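Platlow Hall, Pre-Opening Walkthrough
Checklist with comments, March round
Walked by: Bjarke Overgaard
Second pair of eyes: Khrystyna-Mariia Fedoruk
Marks used: OK / FIX / WATCH / ASK. "ASK" means I don't know and would like somebody who does to write in the margin. Last round's ASKs came back with a coffee ring on them and no answers.

1. OUTSIDE AND ENTRANCE

1.1 Front steps, treads and nosings. FIX. Second step from the top has a loose nosing on the left. You can rock it with a toe. I rocked it with a toe for longer than was strictly needed for the inspection. Cone placed on it, which people are now using to prop the door.

1.2 Handrail. OK. Firm at both ends. Paint is coming away in flakes but the paint isn't holding anything up.

1.3 Ramp. WATCH. Surface grip fine, drain at the bottom full of leaves. If it freezes again before April we will have built a very short luge.

1.4 Outside light. OK on the switch. The sensor thinks it is night at 10 in the morning and I have stopped arguing with it.

1.5 Door closer, main door. FIX. Slams. Khrystyna-Mariia timed her walk through it and it got her heel. Needs the lower screw turned in a bit, and then out a bit when everyone complains they can't open it.

1.6 Mat. OK. New one lies flat. The old curled one is still in the lobby "in case." In case of what? Please take it to the dump.

2. EXITS AND ESCAPE ROUTES

2.1 Main door opens fully from inside with no key. OK.

2.2 Side exit by the coat hooks. FIX. Opens, but only if you know the trick with the hip. A fire exit should not have a trick. The door has swollen at the top corner and wants planing.

2.3 Rear exit through the store. FIX, same as last time. Seven stacked chairs and a badminton net in the way. I moved them. They'll be back.

2.4 Exit signs lit. OK except the one over the stage steps, which flickers. Tube ordered from Tirnov, who say it is on its way. They said that about the last tube.

2.5 Assembly point sign. ASK. It points to the far side of the parking lot, where the recycling bins now live. Do we move the bins or the sign?

2.6 Floor clear along the routes. OK once the net was gone.

3. FIRE EQUIPMENT

3.1 Extinguisher, lobby. OK. Gauge in the green, pin and tag in place.

3.2 Extinguisher, kitchen. FIX. Gauge is fine but the bracket has pulled out of the wall and it is standing on the floor behind the trash can. Plaster anchors and a longer screw.

3.3 Fire blanket, kitchen. OK. Tapes hanging down where you can grab them. Somebody had tucked them up to look neater. Leave them dangling, ugly is the correct setting.

3.4 Smoke alarms. OK, all tested with the broom handle. The one in the meeting room answers with a voice, in a tone I'd call disappointed.

3.5 Alarm panel. OK. Log book is up to date because I updated it while I was standing there. The gap before that covers most of the winter.

4. ELECTRICAL

4.1 Visual check of wall outlets. FIX. The double outlet under the serving hatch has a cracked faceplate. Taped over and labeled DO NOT USE. Found a phone charging from it twenty minutes later.

4.2 Extension cords. FIX. Three found, two fine. The orange one has a nick in the outer jacket near the plug. Cut the plug off so it can't creep back into service, put the rest in the bin.

4.3 Power strips plugged into power strips. None this time. I'd like this entered in the permanent record.

4.4 Stage lighting. WATCH. Dimmer number 3 hums. The drama group says it has always hummed and they are fond of it. Fogh is coming to look at it regardless.

4.5 Panel door closed and labeled. OK. The labels are legible, though "big room ish" could be improved on.

4.6 Countertop appliances used at events (slow cookers, pressure cookers, coffee urns, hot plates). WATCH. The rules haven't changed, so this is the short version:
Plug straight into the wall. No extension cords, no matter how heavy-duty the package says it is.
Stable table, flat, checked for wobble before the pot goes on.
Keep the cord off the walking side. If it has to cross a gap, move the table.
Point the steam vent away from faces, curtains and the bulletin board. We have already laminated that thing once.
Pressure cookers: look at the gasket and the valve before you lock the lid. Never force a lid. If it won't open, it has a reason.
Don't carry one full. Empty it first, or serve from where it sits.

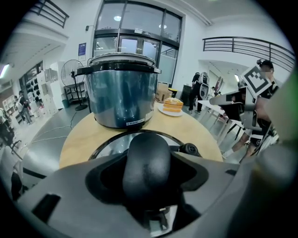
5. KITCHEN

5.1 Gas shut-off accessible. OK. Tag is back on the handle.

5.2 Hot water at the hand sink. FIX. Takes long enough that people give up and wash in cold. Mixer valve needs looking at. Until then, sing something with more verses.

5.3 Fridge temperature. OK. Thermometer is on the middle shelf. Contents: one lemon, a tub marked "Bjarke's do not," and a third thing I'm not ready to discuss. All three removed, including my own, with regret.

5.4 Knives stored in the block. FIX. The bread knife was loose in the drawer with the dish towels, blade up. I would like to meet whoever did this, calmly.

5.5 Floor grip by the sink. WATCH. Fine dry. Poured a cup of water on it and it became a different floor. Price a strip of the rubber matting, Faltard sell it by the foot.

5.6 First aid box. FIX. Out of medium adhesive bandages and burn gel. There are 100 safety pins. If anyone comes apart at the seams we are ready.

6. RESTROOMS

6.1 Emergency pull cord, accessible stall. FIX, and do this one first. Cord had been tied up in a knot near the ceiling, out of reach from the floor, where a person who needs it would be. Untied. Needs a notice beside it, short and rude if necessary.

6.2 Grab bars. OK. I put my full weight on each one and nothing moved except my back.

6.3 Lock on stall two. FIX. Shows "vacant" at all times. Has led to introductions.

7. MAIN ROOM AND STORAGE

7.1 Folding tables, legs and catches. FIX. One with a bent catch, chalk cross on the underside. Please don't fold it "just to see."

7.2 Stage edge marking. WATCH. White tape worn through in the middle where everyone sits with their legs hanging over.

7.3 Ladder. OK. Feet good, rungs tight. It is still chained up, and the key is still on a nail beside the chain.

7.4 Paint and solvents. ASK. Unlabeled can on the top shelf, heavy, sloshes. Left alone.

7.5 Occupancy notice. OK, posted and readable.

COMMENTS FROM THE SECOND CHECKER (K-M.F.)

Agree with all of it apart from 1.6. I put the old mat there and it is for the boiler closet, where the floor is bare concrete and I kneel on it every month to read the pressure. Will move it.

On 2.3, could we paint a yellow box on the floor? People won't read a sign but they seem to respect a box.

On 5.2, $678 was the figure we were given for the mixer valve and labor together. I'd want a second one before saying yes.

4.1 was my phone. Sorry.

OPEN FROM LAST ROUND
Coat hooks, third from left, loose. Still loose.
Spare boiler closet key. Not found.
Window stay in the meeting room. Done, works, slightly crooked.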